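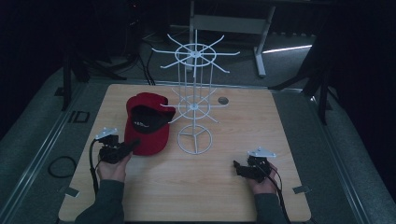
The Slow Business of Selling Hats

Retailers who add headwear to an existing store usually underestimate the floor space it needs and overestimate how often it turns over. A folded T-shirt occupies a shelf like a book. A cap holds a fixed volume of air, does not compress without damage, and sells poorly when the customer cannot see the front of it. Those facts govern most decisions in a small hat department, from the order sheet to the stockroom.

Jairo Benavides ran the accessories counter at Gatero, a two-story outfitter on the main street in Trurndale, before he took over buying for the whole shop. His first winter order was 504 caps in eight styles. By the end of January he had sold nearly 100 of them.

"The caps were fine," he says. "I bought them the way I bought socks, by the case, with the same number in every color. Socks forgive that."

Socks are replaced when they wear out. Caps are bought on impulse, often by people who came in for something else, and the purchase depends on fit and color being right at first try. Black and navy carry the category in most general stores. Bright colors draw people toward the display but sell at a lower rate. Benavides now treats them as part of the cost of the display and orders them in small quantities.

Sizing is the second problem. Adjustable closures reduce the number of units a store must carry, and for that reason they dominate at the lower price points. Fitted caps need a full size run in each style. Once the middle sizes are gone, the remainder of the run is close to dead stock. Verbruggen, the regional wholesaler that supplies Gatero, will break a case on adjustable styles but requires full runs on fitted ones. Benavides dropped fitted caps from the regular order after two seasons and takes them only when a customer pays in advance.

Crown structure affects storage. A structured cap has a stiffened front panel and nests inside another of the same shape. Stacks should be kept short, with all brims facing the same way, and should not be pushed against a wall. An unstructured cap can be flattened for shipping, although the creases may need steam before it goes on sale. Straw hats should never rest on the brim for long periods. The brim takes the set of whatever surface is under it.

Light is a slower form of damage. Dyed cotton in a south-facing window fades unevenly, with the top of the crown going first. Gatero changes its window stock every two weeks and sells the faded pieces from a bin near the register.

The trade has its own opinions about price. At Zondotberg, where a hat shop has operated beside the rail station for decades, every piece carries a handwritten tag and markdowns are never posted. Trurndale has less foot traffic and more repeat customers, and Benavides marks down openly on a fixed schedule. The first cut comes after eight weeks. Anything left after the second goes back to the stockroom until the following year, provided the style is plain enough to return without looking old.

His current order is smaller than the first and is placed in stages. The second stage goes in only after the first has been counted, usually on the stockroom floor, with the boxes open.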